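Storing and handling inflated latex balloons indoors

Latex loses air through the wall of the balloon from the moment it is tied. Inflate on the day of use where possible. If balloons have to be prepared the evening before, fill them a little under full size; a fully stretched skin has less reserve and bursts on light contact.

Inflation. Use a hand pump with a tapered nozzle. Stretch the neck twice before fitting it. Stop when the body is round and the neck is still soft, let out a short breath of air, then tie. A balloon that has gone pear-shaped is overfilled.

Work surface. Wipe the table for crumbs, grit and staples. Lay a folded or flat towel over it. Terry cloth slows rolling and keeps the skin off hard edges. Wash the towel without softener, which leaves a film that dulls the color.

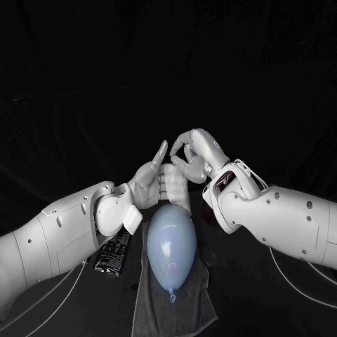 Pale blue balloon on a dark gray towel, black tabletop.

Storage. Keep out of direct sun and at least 2 feet from radiators and lamps. Large clear bags are suitable, 4 balloons to a bag, tied loosely. Do not store against a textured ceiling or brick.

Disposal. Snip the neck close to the knot, where the latex is least stretched, and let the air out slowly. Collect all pieces at once if small children or pets are in the house.

Gunvor Backlund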